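I paid $238 for a Merero peel in June, so I feel I've earned the right to complain.

The woman at the desk said my skin would look "reset." I asked what that meant and got a brochure. It says the peel contains a Bolumov complex, and it never says what a Bolumov complex is.
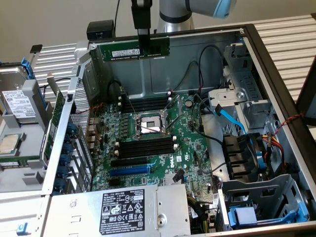
My face was pink for a couple of days, then flaky, then my face again. The lines by my mouth didn't move. I'm told I need a series.

The brochure also mentions a survey of 2,000 clients. I wrote to ask who ran it. No reply yet.

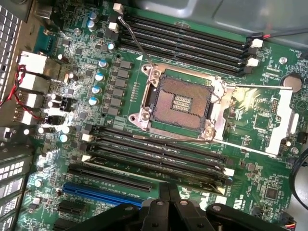 What I use now

Plain sunscreen and a $70 tube of Sqalli cream I already owned. I doubt the cream does much either, but it smells nice and doesn't sting.

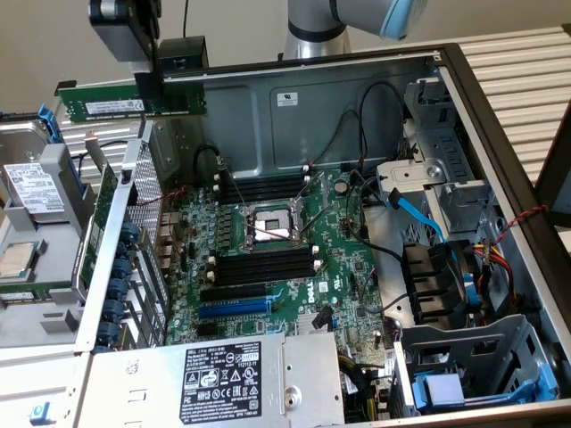

Open Dell tower with a memory module held over it

If they ever write back about that survey, I'll post the answer.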